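Home | About | Meetings | Open days | Contact
Print this page | E-mail this page

Fiscombe Automation Circle
Minutes of the meeting held after the visit to Vasteo, Sep 30, 2025

Present: Yasaman Zamani (chair), Halyna Stetsiuk, Ezequiel Cordero, Yaryna Symonenko (minutes)
Apologies: Mahlet Tekleab

1. The visit
Everyone who went had a splendid afternoon and wanted to talk about it at once, so the chair moved this item to the top. Halyna had the longest turn at the demonstration table and said she could have stayed until closing (she very nearly did!). Ezequiel was delighted that the staff let us ask questions while the arm was running, and that they answered the awkward ones too.
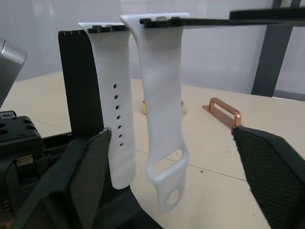
Soft parts took up most of our discussion. Ezequiel has only ever worked with rigid pieces and wanted to know how a gripper should approach something that bends as soon as it is touched. Yaryna thought the white watch bands on the black bar were a lovely choice for this, the two halves being such different shapes, one with its column of holes and the other with a slot near the bottom. Halyna liked the mesh pads on the fingers and would like to try something similar on our own arm. Agreed that she will look into it.

2. Costs
Coach hire and lunch came to 2,618 in all, against the 3,778 set aside. Agreed to keep 1,000 of what is left for gripper parts.

3. Return visit
Yasaman has invited the Vasteo team to Fiscombe in January. Mahlet had sent a note offering to run the welcome desk, gladly accepted. Yaryna asked for more bench time and fewer slides than last year, and there was loud agreement.

4. Any other business
Ezequiel still has the spare visitor badges and will post them back.

Actions: Halyna, finger pads. Yasaman, dates for January. Ezequiel, badges.

Print this page | E-mail this page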